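Tinted tumblers going cloudy in hard water - descale or replace?
Kitchen and Household > Dishwashing and Water
Thread started 12 September 2018

limescale_lou wrote:
Water here tests at the top of the strip for hardness. I have a set of tinted plastic tumblers (Ilau, bought in March) and they have lost most of their clarity on the inside wall. Machine is a Darkley, salt reservoir full, rinse aid on 4, normal cycle at 60 C. The haze does not come off with a cloth. A vinegar soak overnight made a slight difference on one cup and none on the others. Pink one for reference.
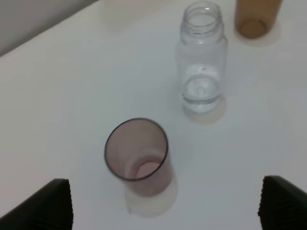

Re: Tinted tumblers going cloudy in hard water
bracket77 wrote:
Vinegar removing part of it from one cup means you have two problems. Scale dissolves in acid. If a proper acid soak leaves haze behind, the rest is surface damage and it stays.

Test one cup before treating the set. Citric acid, a tablespoon in a pint of warm water, one hour, rinse, dry fully with a towel. Judge it dry. Wet plastic always looks clear because the water fills the scratches.

Re: Tinted tumblers going cloudy in hard water
oldmill wrote:
Disagree with running plastic at 60 C at all. Drop to the eco or glass program. I ran two identical sets for most of a year, one in the machine and one by hand in the same water. The machine set went dull and the hand set did not. Same supply, so hardness alone does not explain it.

Re: Tinted tumblers going cloudy in hard water
bracket77 wrote:
Your hand set was dried with a towel, I assume. Scale forms where drops evaporate. You changed temperature, detergent and drying method together, so the comparison does not isolate any of them.

Re: Tinted tumblers going cloudy in hard water
oldmill wrote:
Fair on the drying. I still would not put them through at 60. Mine are the amber ones, also Ilau, hand wash only from now on. 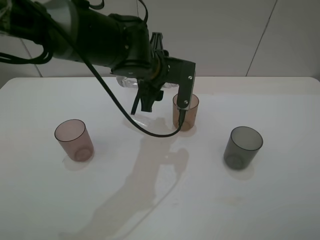 Amber cup, standing toward the back of the table.

Re: Tinted tumblers going cloudy in hard water
tds_meter wrote:
What is the salt setting on the Darkley? A full reservoir does nothing if the softener is left on the factory value. Mine shipped on the lowest one. The table in the manual gives a setting for each hardness band. Strips are coarse, so get the figure from your water company if they publish it.

Also check the detergent. I moved from Gosum tablets to plain powder plus separate salt and could then adjust the dose.

Re: Tinted tumblers going cloudy in hard water
limescale_lou wrote:
Softener was on 1. Changed to the value in the table. Will do the citric test this weekend. Does the same apply to glass? I reuse screw-top jars for dry goods and some of those look foggy too.

Re: Tinted tumblers going cloudy in hard water
tds_meter wrote:
Same test, different failure. Glass etches, and it is usually worse in soft water with too much detergent. Do not set the softener higher than the table says. Clean the threads with a bottle brush, as scale there can stop a lid from seating.

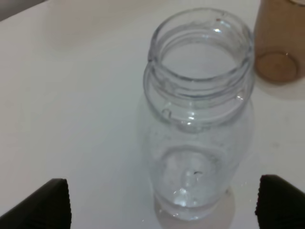
Clear screw-top jar, no lid. Some smudging on the body.

Re: Tinted tumblers going cloudy in hard water
bracket77 wrote:
Agree with all of that except the brush. Soak first. Post the result for the dry cup when you have it.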